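Sonden handheld grippers: a review from the cleaning side of the business
October 3, 2025

I supervise housekeeping at Kumarasinghe House, which is a big old block of serviced flats, and since August part of our working day has been spent teaching a machine to do bits of it.
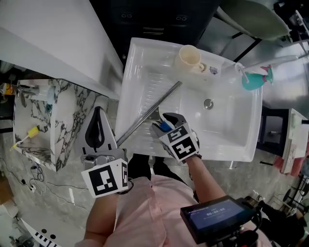

Surely you're just training your own replacements, one reader wrote after I mentioned the grippers in my last post, and what happens to the slower ones on the team while the quick ones get picked for the recording shifts? Both fair questions, and I'll come to them, but I did promise a proper review of the kit first, so bear with me.

The Sonden set is a pair of grippers you hold one in each hand, with long fingers that do the grasping in place of your own. You go about your job with them, cleaning a sink, say, or picking up the long-handled things we use for reaching the back of a basin, and the recordings go off to Flestell, who are building the cleaning robot our owners have their eye on. There are marker cubes with black and white squares on top of the grippers so the system can tell where your hands are, and a little screen on the right one with a timer on it.

I'll start with what I like. The fingers have padded insides and they hold on to a handle far better than I expected! I'd pictured us dropping everything, and there was a fair bit of clatter the first week (a mug went, and I'm still a little sorry about it), but most of the team were managing a cloth and a spray bottle by the end of it. The blue grip on one of our rods is just the right thickness for them. Thin handles are another matter and tend to twist round when you lean on them.

The screen is clear and easy to read, though it's no help at all when your arm is turned away from you, and with sinks that's half the time. I would have liked a beep.

Now the grumbles. They're heavy. Not terribly so when you pick them up in the office, but try holding your arms out over a low sink for a whole session and you'll feel it in your shoulders that evening. We asked Flestell for shorter sessions and they agreed to 13 minutes with a sit down in between, which has helped enormously. The cables are a nuisance on a hard floor and we now tape them down before anybody starts. And the instructions were plainly written for engineers - I ended up doing our own on one side of paper with Denditus, the agency that sends us our relief staff.

As for what it has changed, well, quite a lot, and some of it I didn't see coming. We've handed over 242 recordings so far. People who have cleaned bathrooms for years without being asked a single thing about it are suddenly being asked why they rinse from the back, or why the taps come last, and they have strong opinions! The tea breaks have got very lively. On the other hand, it's slow work, and a flat done with the grippers is a flat that has to be gone over again by hand, and for the first fortnight that extra time came out of everybody's day. I made a fuss and we now have three hours a week set aside for it, on the rota, properly paid.

So, to the reader's questions. The recording shifts go round in turn, quick or slow, and anyone can say no and keep their usual hours (two have, and that's fine by me). About replacements I can't promise anybody anything. The owners say the robot would take on sinks and floors and leave the team the rest, and I've asked for that in writing. I haven't had it yet.

Our set cost £900, and I'd say that's fair for how solidly it's made, as long as it's the firm paying and not the staff. Four stars for the grip, two for the weight. If you're bringing them into your own place, sort out the rota and the breaks before the box arrives, and do order the spare finger pads at the same time - ours took ages to come.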